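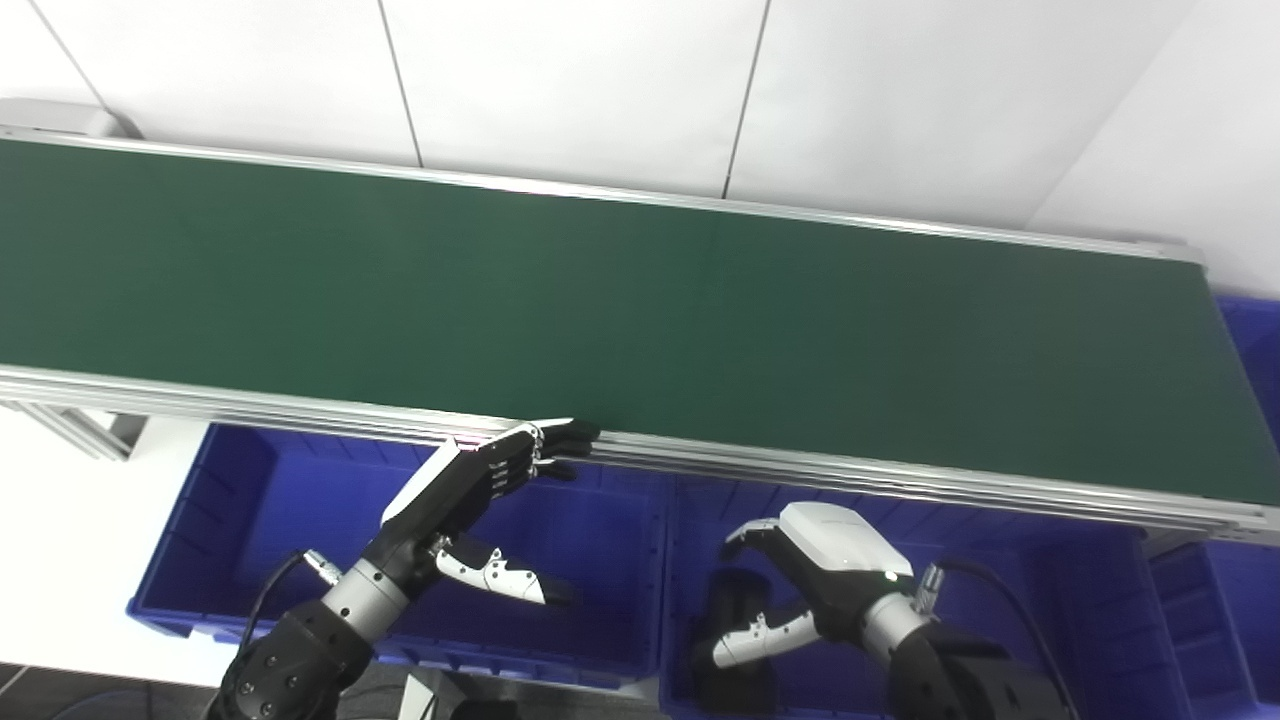
타크니스(Tarkness), 테이프 한 상자에서 LP까지
레이블 운영자 Stefaniia Yatsenko 인터뷰

금요일 오후 네 시. 통화 연결이 두 번 끊겼다. 세 번째에야 목소리가 제대로 들렸다. Stefaniia Yatsenko는 통화 첫머리에 "삼십 분밖에 없어요, 근데 말은 빨리해요"라고 했고 정말 빨랐다. 결국 한 시간 넘게 얘기했다. 녹음 풀면서 받아적은 것 위주로 정리한다. 순서는 조금 바꿨다.

타크니스는 1인 레이블이다. 카탈로그 다섯 장. 전부 재발매이고, 이번에 나오는 여섯 번째가 〈Jaber〉. 1966년에 녹음된 실내악단 연주인데 당시에는 발매가 안 됐다. 악단 이름이 Skurkitz. 검색해도 거의 안 나온다. 나도 미리 찾아보다가 포기하고 전화를 걸었다.

시작은 상자였다

테이프를 어떻게 구했는지부터 물었다.

"산 게 아니에요. 받았어요. 악단에서 클라리넷 불던 분 딸이 연락을 했어요. 이사하는데 릴테이프가 있다, 버리려니 마음에 걸린다. 그래서 기차 타고 가서 들고 왔죠. 무거웠어요. 릴테이프는 진짜 무거워요."

상자 안에 릴이 일곱 개. 라벨이 붙은 건 두 개뿐이었고 그중 하나는 글씨가 번져 있었다고 한다. 읽을 수 있는 단어가 Jaber 하나. 곡 제목인지 사람 이름인지 마을 이름인지 지금도 모른다. 그냥 앨범 제목으로 썼다.

"딸도 몰라요. 아버지가 그런 말을 한 적이 없대요. 어떤 분은 작곡가 이름일 거라고 하고, 어떤 분은 춤 이름이라고 해요. 라이너노트에 모른다고 썼어요. 모르는 건 모른다고 써야죠."

테이프 상태는 나쁘지 않았다. 릴 하나는 자성층이 떨어져 나가서 못 썼고, 나머지는 낮은 온도로 구운 다음 재생했다. 테이프를 굽는다는 말에 내가 잠깐 멈추니까 웃는다. 오래된 테이프는 접착제가 습기를 먹어서 끈적해지는데, 그대로 돌리면 헤드에 들러붙는다. 그래서 말리는 거다. 빵 굽는 오븐은 절대 안 되고 온도가 일정한 장비가 따로 있어야 한다. 본인은 장비가 없어서 맡겼다.

"맡기는 게 돈이 제일 많이 들었어요. 복원하고 디지털 변환까지 3680유로. 저는 그 금액을 보고 하루 동안 답장을 안 했어요. 그다음 날 보냈죠, 하겠다고."

음질 얘기. 모노 녹음이고 마이크는 아마 하나. 방 울림이 크다. 둘째 곡 중간에 의자 끄는 소리가 들어 있는데 지우지 않았다. 마스터링 엔지니어는 지우자고 했다고.

"지우면 그 자리가 이상하게 조용해져요. 들어보면 알아요. 의자 소리는 짧은데, 지운 자리는 계속 신경 쓰여요."

잡음 제거도 조금만. 저음에 깔린 험(hum)은 줄였고 고음 쪽 쉭 소리는 거의 그대로 뒀다. 헤드폰으로 들으면 첫 곡 시작 전에 누가 숨을 들이쉰다. 나도 미리 받은 파일로 들었는데 그 부분을 세 번 돌려 들었다. 그다음 들어오는 첼로가 좋다. 음정이 아주 살짝 낮다. 원래 그런 건지 테이프 속도 문제인지 물었더니, 속도는 맞췄고 첼로가 낮은 거라고 한다.

"오보에가 기준음이니까 그걸 보고 속도를 잡았어요. 그랬더니 첼로만 낮아요. 그 사람이 그날 그렇게 조율한 거예요. 어쩌겠어요."

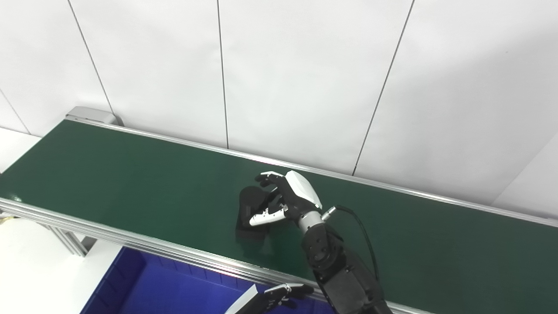

몇 장을 찍을 것인가

LP는 600장. 카세트는 200개. 처음 계획은 LP만이었다고 한다.

"카세트는 공연장에서 팔아요. 사람들이 맥주 들고 LP 사는 거 싫어하거든요. 카세트는 주머니에 들어가요. 재생기가 없는 사람도 사요. 저도 그 심리는 잘 모르겟는데, 아무튼 사요."

600장이라는 수량은 어디서 나온 걸까. 지난 음반이 그만큼 나갔냐고 물으니 아니란다. 지난번엔 더 적게 찍었고 다 팔리는 데 오래 걸렸다. 그런데 적게 찍으면 장당 단가가 올라가고, 단가가 오르면 가게에 도매로 넘길 때 남는 게 없다. 래커 커팅과 스탬퍼 비용은 몇 장을 찍든 똑같이 나가니까.

계산은 종이에 한다. 엑셀 안 쓴다. "엑셀을 쓰면 희망적인 숫자를 넣게 돼요." 종이에 쓰면 안 그러냐고 했더니 종이에도 넣긴 넣는데 지우개 자국이 남는다고.

테스트 프레싱은 두 번 받았다. 첫 번째 것은 B면 안쪽에서 치찰음이 심했다. 목소리가 없는 음반인데 치찰음이라니 이상하게 들리지만 바이올린 활 소리가 비슷하게 깨진다고 한다. B면 곡 순서를 바꿔서 조용한 곡을 맨 안쪽으로 보냈다. 그래서 디지털 파일의 순서랑 LP 순서가 다르다. 항의 메일이 올 걸 각오하고 있단다.

"이미 하나 왔어요. 아직 발매도 안 했는데. 예약 페이지의 곡 목록을 비교해 본 거죠. 그런 분들 덕분에 먹고사니까 길게 답장했어요."

재킷은 두꺼운 무코팅지, 1도 인쇄. 사진은 없다. 악단 사진이 한 장도 안 나왔다. 그래서 활자만 넣었다. 뒷면에 곡 길이가 적혀 있는데 네 번째 곡의 길이가 틀렸다. 인쇄 넘기고 나서 발견. 다시 안 찍는다고 한다. 나라면 잠이 안 왔을 텐데 본인은 태평하다.

유통은 Erow를 통해서

직접 판매는 자기 사이트와 공연장. 가게로 가는 물량은 Erow라는 작은 유통사가 맡는다. 계약은 한 쪽짜리. 팔린 만큼만 정산하고 안 팔린 건 돌려받는 조건이다.

"큰 유통사랑도 해 봤어요. 두 번째 음반 때. 보고서가 분기마다 오는데 읽을 수가 없어요. 항목이 너무 많고 마지막 줄은 항상 작아요. Erow는 전화를 해요. 이번 달에 이만큼 나갔다, 어느 가게가 더 달라고 한다. 그걸로 끝."

단점은? 느리다. 해외 배송이 특히. 그리고 Erow가 거래하는 가게가 많지 않아서, 어떤 도시에는 타크니스 음반이 아예 없다. 서울에도 없다. 내가 그 얘기를 하니 좀 미안해하면서 카세트 보내 주겠다고 했다. (주소 보냈음. 기다리는 중.)

사전 예약은 4월에 열었다. 예약자에게는 파일을 먼저 준다. WAV하고 FLAC. MP3는 원하면 메일로 달라고 하면 된다. 파일만 따로 사는 것도 가능하고, 값은 사는 사람이 정한다. 최저가는 걸어 놨다. 최저가를 안 걸었던 첫 음반 때는 어땠냐니까 "공부가 됐죠" 하고 넘어갔다.

스트리밍 얘기도 당연히 나왔다. 타크니스 음반은 스트리밍에 없다. 한 장도. 인터뷰 공지를 올렸을 때 들어온 질문도 절반은 이쪽이어서, 몇 개 골라 그대로 읽어 줬다.
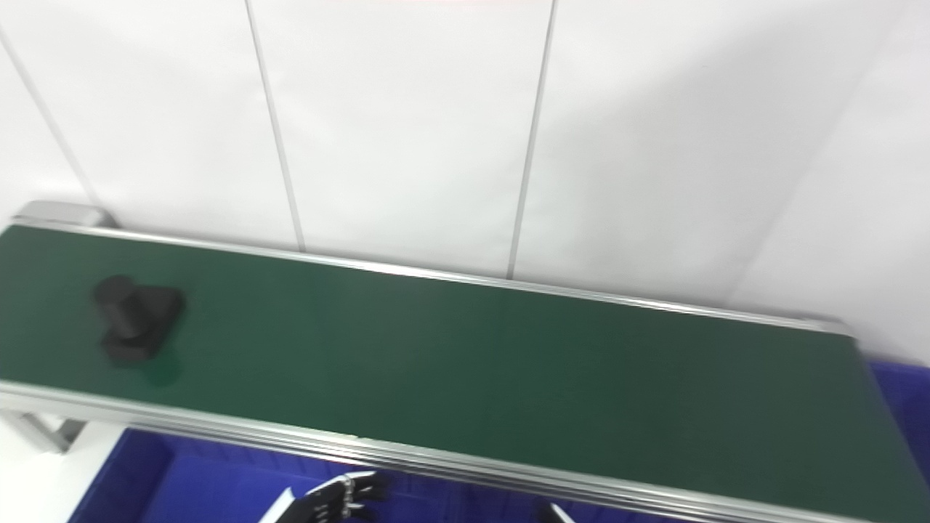 스트리밍에 없으면 없는 음악이나 마찬가지인데 예순 해 가까이 상자에 있던 녹음을 왜 또 상자에 넣느냐고, 한 독자가 메일로 물어 왔다. 꽤 날이 선 질문이었다. Yatsenko는 잠깐 말이 없다가, 맞는 말이라고 했다.

"맞아요. 저도 매번 고민해요. 근데 올리려면 권리 관계가 깨끗해야 하잖아요. 연주자가 아홉 명이에요. 연락이 된 가족이 여섯 집. 그 여섯 집하고는 종이에 서명했고, LP하고 카세트하고 우리 사이트 파일까지만 동의를 받았어요. 스트리밍은 싫다는 집이 하나 있어요. 그럼 안 하는 거예요."

남은 세 명 몫은 따로 떼어 둔다. 통장이 따로 있다. 나타나면 준다. 지난 음반에서 실제로 나타난 적이 있냐고 물으니 한 번. 손자가 우연히 가게에서 할아버지 이름을 봤다고 한다. 정산금은 많지 않았는데 손자가 그 돈으로 LP를 네 장 사 갔다.

수익 배분은 제작비를 다 뺀 다음 레이블과 가족들이 절반씩. 아직 다섯 장 중에 제작비를 회수한 게 세 장. 나머지 둘은?

"하나는 거의 다 왔어요. 하나는... 그 얘기는 하지 말죠. 좋아하는 음반이에요. 제가 제일 많이 들어요."

생활은 다른 일로 한다. 자막 번역. 오전에 번역하고 오후에 레이블 일을 하고, 마감이 겹치면 레이블 쪽이 밀린다. 발매일이 두 번 밀린 것도 그래서다. 공장 탓이라고 공지에 썼는데 절반은 자기 탓이었다며 이건 써도 된다고 했다. 그래서 쓴다.

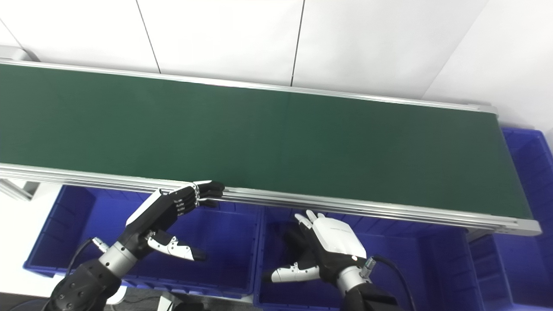

벨트 컨베이어와 흰 패널 벽

다음 음반 얘기를 물었다. 못 쓴 릴 하나가 아직 마음에 걸린다고 한다. 자성층이 떨어졌어도 부분부분 소리가 살아 있을 수 있고, 다른 복원 업체에서 한번 보자는 연락이 왔다. 돈은 아직 없다. 〈Jaber〉가 어느 정도 나가야 맡길 수 있다.

"거기 뭐가 들었는지 알아요. 라벨이 붙은 두 개 중 하나가 그거거든요. 번진 쪽 말고요. 곡명이 네 개 적혀 있고 끝에 연필로 '다시'라고 써 있어요. 다시 녹음하자는 뜻 같은데, 그러면 연주가 마음에 안 들었다는 거잖아요. 그걸 내도 되나 싶기도 하고."

낼 거냐고 다시 물었다.

"들어 보고요. 일단 들어 봐야죠."

그 외에 우크라이나 합창 녹음 하나를 얘기 중인데 아직 제목도 말할 단계가 아니라고. 그리고 7인치 한 장. 이건 재발매가 아니라 신보다. 타크니스에서 처음 나오는 살아 있는 사람들의 음반이라면서 본인도 말해 놓고 웃었다. 듀오이고, 하모늄과 타악기. 녹음은 끝났다. 믹싱을 두고 두 사람이 싸우는 중이라 언제 나올지는 모른다. "죽은 사람들은 믹싱 때문에 전화를 안 하는데" 하고 한숨.

마지막으로 처음 듣는 사람에게 〈Jaber〉에서 어느 곡부터 권하겠냐고 물었다. 두 번째 곡. 의자 소리 나는 그 곡이다. 나는 다섯 번째가 좋았다고 했더니 그건 다들 그런다고, 조금 서운한 듯이 말했다.

통화는 거기까지. 초인종이 울려서 끊어야 했다. LP와 카세트는 타크니스 사이트에서 예약 중이고 재킷 뒷면 네 번째 곡 길이는 무시하면 된다. 맞는 길이는 사이트 곡 목록에 적혀있다. 궁금한 건 사이트에 있는 메일 주소로. 답장은 본인이 직접 한다는데, 좀 걸린다고 한다.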